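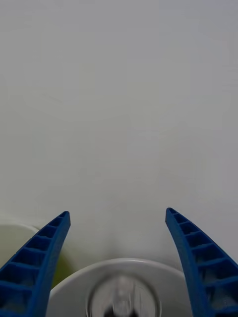
The grade on the left tackle

Rilora's left tackle got a 41 for the Drorilia game. I know this because his grade was on the scoreboard at Thaweesak Field the following week, next to his name, his height and his high school, while 3,000 people ate nachos and waited for the coin toss. A man in the row behind me read it out loud and said they ought to bench the kid. He hadn't been at the Drorilia game. Neither had most of the people nodding.

I was there, and I thought the left tackle played fine. I could be wrong. I'm a former bad guard with a season ticket, and I miss plenty. But I'd like to know what the 41 is made of before I help boo it, and after two months of asking I still don't.

The number comes from Kino, which sells player grades to teams in leagues like ours. The way it was described at the preseason luncheon, a grader watches the film of each game, marks every player on every snap, and the marks get rolled up into a score out of 100. The club gets the scores by noon the next day. Starting this season they also go on the team site and the scoreboard, and they have pushed their way into every conversation about football in this town, including the ones at my barber's.

My first problem is simple. Grading a lineman from film means knowing what he was told to do. If the tackle lets the end run past him to the inside, that may be a disaster. It may also be the call, with the guard sliding over to take that man while the tackle goes looking for the blitz. If the guard forgets, the quarterback gets flattened and the tackle is standing there with his arms out, looking like a fool. From the press box the two plays are the same play. The grader doesn't sit in the meetings and doesn't have the call sheet. He guesses, and I'm sure he guesses well a lot of the time. Then the guess is written down as a number and the guessing part disappears.

Stat sheets have trouble too. I've seen tackles credited to the wrong linebacker on a muddy night, and a sack split between two men when one of them was lying on his back. But a tackle count is at least a count of something. You can go to the film and argue. With a grade there's nothing to go back to. You can't find the 41 on the tape.
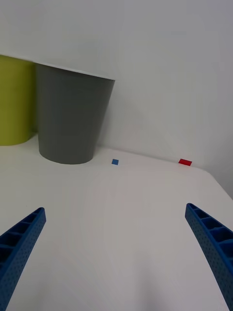

What the coaches say

Jitendra Awasthi, who has coached the Rilora line for longer than I've been writing this column, was polite when I asked. He told me the grades are "one more set of eyes," and he said it in the voice people use for a relative who is staying through December. I asked if his own marks for the Drorilia game agreed with Kino's. "On some guys," he said. I asked about the left tackle. He said the left tackle would be starting.

So he did start, and I take that as a coach's opinion of the 41. Awasthi knows the call on every snap because he helped make it. When his marks and the service's marks disagree, I can't think of a reason to prefer the service's. If they agree, I'm not sure what the club has bought.

The defenders of the thing, and I have several in my inbox, say it all evens out. One bad guess doesn't matter over 200 snaps, or 600. I'd accept that if the bad guesses fell at random. I don't think they do. A center who makes the line calls is going to look wrong every time somebody else ignores him. A safety who cleans up for a slow corner is going to be late to the ball all season long, and the grader will mark him late all season long.

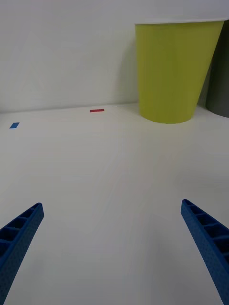

Pile up more snaps and you get the same mistake more firmly.

There's a better argument on the other side, and I'll give it its due. Before the grades, linemen in this league got no attention at all unless they were called for holding. A good one could play four years and be known only to his parents and his line coach. Now a fan can look up the right guard and see that he's having a strong season, and maybe a bigger club can see it as well. A reader wrote to say her son got a tryout partly on the strength of his scores. I'm glad he did. I'd only ask how many kids didn't get a call for the same reason, and she can't answer that any more than I can.

I also hear that fans like them. They do! I catch myself looking. The page loads, the little column of figures comes up, and for a minute I feel as if I understand something about the game that I didn't the night before. Then I try to say what it is, and I've got nothing beyond "he was a 74." That's a feeling the lottery could sell me.

What I'd want to see, if the club insists on keeping this going, is pretty dull. Have two graders do the same game without talking to each other and publish how far apart they land. If they're two points apart, fine, I'll pipe down. If they're 20 apart — and I suspect on linemen they might be — then a 41 and a 61 are the same game and the man behind me can leave the kid alone. I asked Kino's local rep whether anything like this had been done. He said the process was rigorous. I asked again and he said it was proprietary, and then his phone rang.

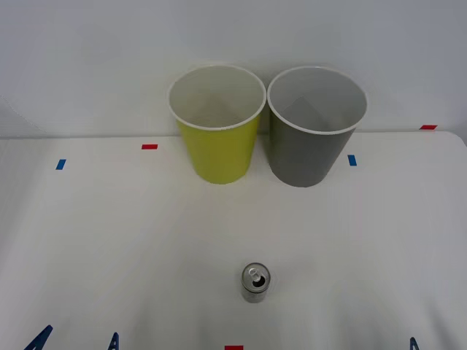 Paper cups in yellow-green and gray on a white table.

And take the grades off the scoreboard. Put them in the coaches' office, where someone who knows the call can throw half of them out. These players make very little money, and a few of them are holding down jobs in town where the customers have all seen the number. The left tackle works the counter at an auto parts store. I went in for wiper blades last month and the fellow ahead of me in line called him Forty-One. The kid laughed and rang him up.

He was good again against Drorilia in the rematch, by the way, or I thought so. I haven't looked up what Kino gave him, and I'm trying to hold out until the season ends.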